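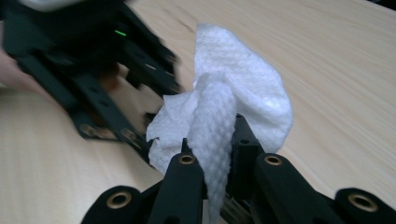
Leave the Table Bare

2018-06-22

Every few years I read another article telling me to put something on my table. A runner, a bowl of lemons, a tray with candles on it. I have a plain table of pale wood and I would like to argue for leaving it alone.

A table is the most useful flat space in most homes. People fold washing on it, pay bills on it, roll out dough on it and help with homework on it. Each of those jobs starts with clearing off whatever was put there to look nice. After a while the clearing feels like a chore and the job moves to the couch or the floor. I did my taxes on an ironing board one April because the table had a display on it. The display was mine. I had bought every piece of it.

Stores have no reason to sell you an empty surface. The Skurell catalog that came through my door this spring shows a dining table on 11 of its pages, and on every one of them the table is covered. The cheapest centerpiece in it costs more than I spend on food in a week. My own table cost 200 dollars, secondhand, from a couple in Bultstead who were moving to a smaller place. It would be strange to spend more hiding it than I spent buying it.

The usual reply is that a bare table looks cold. I think this depends on the table. Painted metal can look cold. Wood has grain in it, and grain is already a pattern. You don't get tired of it the way you get tired of a printed cloth. The other reply is that wood needs protecting. It does need some care. I use a cork mat under hot pans and wipe up spills when I see them, and I put oil on it twice a year. A ring from a mug bothered me for a month and then I stopped looking for it.

I am not against tablecloths at a big meal. A cloth goes on, people eat, and the cloth goes in the wash. My complaint is with things that live on the table and have to be moved before anyone can sit down to anything. Restaurants understand this better than homes do. The Negri, where I have eaten lunch for years, sets out forks, glasses and salt, and when you leave it takes them away again.

There is a fair point on the other side, and it comes from people who live in small spaces. If you have one surface, things will land on it. Mail will, and keys, and the cloth you were wiping with. I live that way too. But those things are in use, or were a minute ago, and they get picked up again. A ceramic bird does not get picked up. It stays for six years and you dust it.

So my advice is small and costs nothing. Take everything off your table tonight and put it in a box. Leave the box in a closet for a month. If you miss the bowl, bring back the bowl. I missed a blue pitcher, and it now stands on the windowsill, where I can see it while I eat.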